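Testing whether a robot arm can tidy up: a weekend tutorial

People ask me all the time whether a machine can do chores yet, and my answer is always the same: pick one small chore and try it! Picking up toys is a lovely place to start, and you don't need a laundry-folding humanoid to learn a lot from it.

1. Choose your pieces. I like a mix of simple shapes, such as cylinders, cubes and stars, in a few strong colors. If you have a 3D printer, print your own, and if you don't, raid the toy box.

2. Give them a flat, pale surface. A plain wooden board is wonderful for this, and colors show up nicely against it.

3. Start with pushing before you try grasping. A long stick with a rounded end, held in the gripper, can nudge things into piles all day, and there's so much less to go wrong (I wish I'd begun there myself instead of losing most of March to dropped cubes).

4. Scatter the pieces and let it run. Do 10 rounds, mess them up again by hand each time, and write down where it gets stuck. Stars are the troublemakers in my notes, and they love to climb onto each other.

5. Change one thing, then do another 10.

My own arm is a secondhand Manar running the free Wovier software, and it needed 1,000 practice pushes before I'd trust it near anything I cared about.
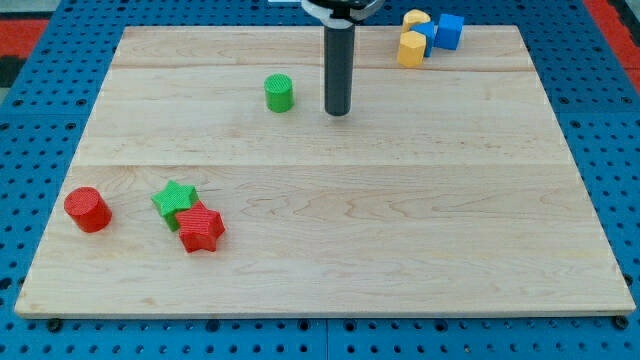 So, is it ready for the playroom floor? Not mine, not yet, but give it a slow Friday evening and a patient owner and it'll get some sorting done.

Contact Billby Workshop Notes | © Billby | Back to top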